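Looking for a Saturday packing helper (small home business, chatty company, fan provided)

Posted by Xuân Âu for Skemo

Hi! I run Skemo out of my living room, and I need another pair of hands. We sell small household things online, mostly to people who live too far from a decent store, and every one of them has to be wrapped, boxed, labeled and out the door before the Saturday pickup. I've been doing it with my friend Hajnalka Szűcs since last May and we have hit the point where the two of us are still taping boxes at dinnertime.

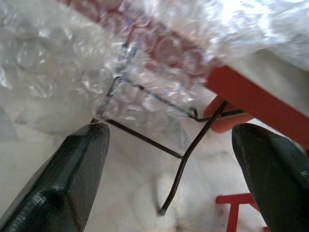
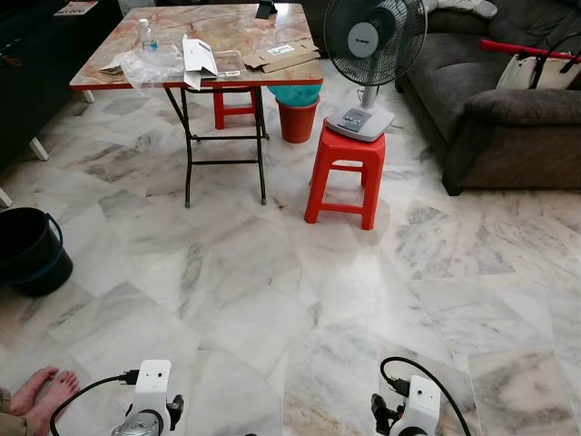 Bubble wrap and something red inside it in the first one, and our folding table and the rest of the work corner in the second.

What you'd be doing

Wrapping, mostly. Things come to the table bare and they leave it in bubble wrap, and I'm picky about the corners. Two layers on anything with an edge, an extra piece around feet and knobs and whatever else sticks out, then tape it so a customer can get it open without a kitchen knife. I'll show you how I like it done and you'll have it by the second box, I promise.

After that there's folding up the flat cartons, checking the packing slip against what's in your hand, sticking the label on straight (please, straight, Hajnalka will redo it otherwise) and stacking everything by the door for the driver. Between batches we clear the table. Plastic bags get flattened and saved if they're clean, scraps go in the red bucket, good cardboard goes back in the pile.

And sweeping! Bits of tape get everywhere on a tile floor and they stick to your socks.

When

Saturdays, starting at 8 in the morning. The pickup is mid-afternoon and we stop when it has gone. Each shift comes with a proper lunch, which I cook, so tell me what you don't eat. The first 3 Saturdays are a trial for both of us, paid the same as any other, and if you hate it by then you can say so and we'll part friends.

If things go well there's more work before the holidays, probably a weekday evening too. I can't promise that yet so please don't take the job counting on it.

Where

My home, ground floor, no stairs. The room is a normal living room with a sofa and a folding table and it gets warm, so the fan has a stool of its own and you're welcome to point it at yourself. Just keep it off the packing slips. You can sit or stand to work. The stools are the plain plastic kind, fine for an hour, and if your back complains then bring a cushion or take the sofa for the label work. Wear something comfortable, and bring a bottle of water or fill one here.

Who I'm hoping for

You don't need experience. Ming-te Lai, who helped us all last winter, had never wrapped anything bigger than a birthday present and he was faster than me in a month. (He's moved away for school, that's the gap you'd be filling.) What I do need is somebody who shows up on time, can read a packing slip in English, and will tell me when something arrives cracked or missing a part, even if they're the one who dropped it. Things get dropped. I would much rather know before the customer does.

Lifting is light, though a full carton can be awkward to carry, so let me know if that's a problem and we'll split the work differently. Over 18 only, please. Students, retired people, parents who want one day of grown-up conversation, all fine with me!

The conversation is sort of part of it, I should warn you. We talk the whole time. If you like working with headphones in, I won't be offended, but you may find Hajnalka telling you about her sister's wedding anyway.

Pay

Hourly, paid the same day before you leave. I'll give you the rate when we talk, and it's the same rate Hajnalka gets. I also chip in for your bus fare. We sent out around 3000 parcels last year, so there's a steady supply of work and I'm not going to cancel on you at breakfast.

How to apply

Send me a message through the Skemo shop page with "packing" at the top. A few lines is plenty, no resume needed. Tell me your name, how you'd get here, which Saturday you could start, and the name of one person I can call who has worked or studied with you. I read messages in the evening and I answer everybody, though it can take me a couple of days.

If we both like the sound of it, you'll come by for a cup of tea, meet the two of us and wrap a box or so. Then you can ask me anything you want about the job.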